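# Talk notes: "Where was that finger, and when?"

Running time 20 min + questions. Slides in CAPS. Bits in brackets are for me.

## OPENING (2 min)

Hi, I'm Jasmina Radonjić. I write the perception side of Kelmont, which takes recordings from hand-held grippers and turns them into trajectories an arm can follow. Mieke Segers does planning, Crisóforo Cortés does the tooling. Say their names now, you always forget at the end.

Start with the question: how many of you have trained a policy that reached beautifully and then closed its fingers one beat late? (Wait for hands. There will be hands.)

That one beat is my whole talk, and I love it.

## SLIDE: THREE CLOCKS

- Camera clock, tracker clock, jaw-width clock. They all start when they feel like it.
- Old pipeline: match by arrival time on the host. Fine on a quiet machine, awful when the disk is busy.
- Show the plot with the two curves sliding apart. Let people look at it before talking.
- Worst offset we measured was 126 ms. At the speed a person moves when tidying up, the fingers are somewhere else by then!

Now we estimate the offset from the data. Jaw width comes off the encoder, and we also get it from the picture, by finding the colored finger pads and measuring the gap between them. Two signals, same motion, so we slide one against the other until they agree. Crisóforo had a first version going before lunch, and it beat the thing I had been polishing since July. (Pause, they'll laugh, he's in the room.)

Mention the catch: you need the jaws to move. A recording where somebody holds one pose gives the correlator nothing to chew on. We ask for 7 quick open-close squeezes at the start and that sorts it out.

## SLIDE: TWO HANDS, ONE TABLE

- With two grippers you get two trajectories in two map frames. Tracking each one alone is easy now. Getting them into the same frame is where the fun is.
- We solve for one rigid transform per session, using the stretches where one camera sees the other gripper.
- Ağca is the module that does this. Oriana Montecinos named it and won't tell us why.
- Old solver used every sighting equally. New one weights by how much of the other gripper is in view. A side-on linkage with the pins showing is gold. Half a handle is not.

(If someone asks about fiducials: yes, they work, we still support them, people stick them on crooked.)

## SLIDE: MESSY ROOMS ARE GOOD FOR YOU

Slow down here, this is the part people write to me about.

- Our first set was 200 recordings on one lab bench with a black cloth. Lovely tracking. The policy fell over in the first real bedroom.
- The current set has 1006 and nearly all of them are from homes.
- Clutter gives the tracker corners to hold on to. Prints, folds, door handles, curtain pleats, all great.
- Clutter also hands the segmenter a hundred things that look like targets. So perception gets harder while localization gets easier, in the same picture. Isn't that great?

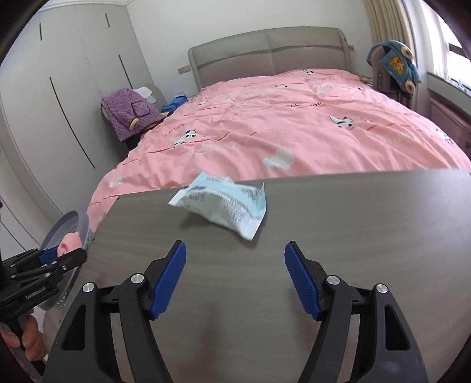 *Open jaws in front, second gripper holding a small pink object over the basket.*

Talking points, pick two:

- Pad detector: both near pads are blue and nearly mirrored, so the gap measurement is about as clean as it gets. The other gripper has a blue pad too. The first detector would grab whichever blue blob scored highest, and your jaw width jumped across the table. Now we gate by where the near fingers can physically be.
- Segmenter: pink object, pink duvet behind. Color alone is no help. We use the contact at the pad as a prompt and grow out from there.
- The crumpled packet: soft plastic, tiny print, no fixed shape. We stopped trying to fit a pose to things like that. Mieke's planner takes a mask and a grasp region and is perfectly happy.

## SLIDE: REPLAY BEFORE YOU TRAIN

- Every trajectory goes through Clelletti, our replay checker, before it gets near a training run.
- It checks joint limits, wrist speed, and whether two arms would meet in the middle.
- Rejects get a reason string a human can read. "Left wrist too fast at release" beats "error" every single time.
- Demo: scrub the timeline, drag the offset slider, watch the grasp go bad. (Have the recorded version open in the other tab. The venue wifi is not your friend.)

## LAST SLIDE

- Sync tool and replay checker are in the repo, Ağca follows once the docs are readable.
- Ardalan Ghaffari is porting the sync step to Kiler's recorder format. Talk to him at the break if you use it.
- Want: recordings where our sync fails. Please send them, I mean it!

(Leave the plot up during questions. Water is under the lectern.)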